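Prestow library tables to stay put, for now

2020-11-17 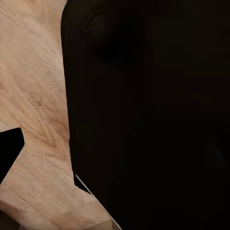 Prestow library will keep its reading room open through the summer after council backed down on a plan to move the collection to Mallcombe.

The vote came late, after a long night of speakers. Motion to defer, carried. The building gets another look at the budget in the new year and until then hours stay as they are.

More than 300 people signed the petition against the move. Most of them from the Prestow side of the river, though a fair few signed from Vastulville, which lost its own branch a while back and has been sending its readers over ever since.

"We've got kids who come straight off the school bus," said Esperanza Whitfield, who started the petition at the bakery counter. "Mallcombe is two buses. They wont go."

Council staff had put the saving at 20 thousand dollars a year. Cr Dwayne Mahmoud said that figure left out the cost of fitting out space at Mallcombe, and he wanted to see it before voting on anything. Cr Consuelo Marín said the same, at more length.

Not everyone was happy with the delay. Seung-woo Cha, who runs the hardware shop next door, told the meeting the roof had been leaking for two winters and putting the decision off would not fix it. He got a bit of a clap for that too.

The roof is a seperate item. Quotes are in, work is meant to start once the dry weather settles. The children's corner will shift to the front room while it's done, and the local history shelves will be boxed up. Anyone needing the old rate books should ask at the desk before the end of November.

Librarian Abena Agbenyega said she was relieved and mostly wanted to get back to work. Roughly 100 new members have joined since the petition went round, she said, and the holds shelf is overflowing. Large print and crime especially.

Story time goes ahead as usual, bookings needed, limited numbers because of the distancing rules. Bring your own cushion. Returns chute is open again after hours.

Submissions on the draft budget can be dropped at the council office or handed in at the library desk.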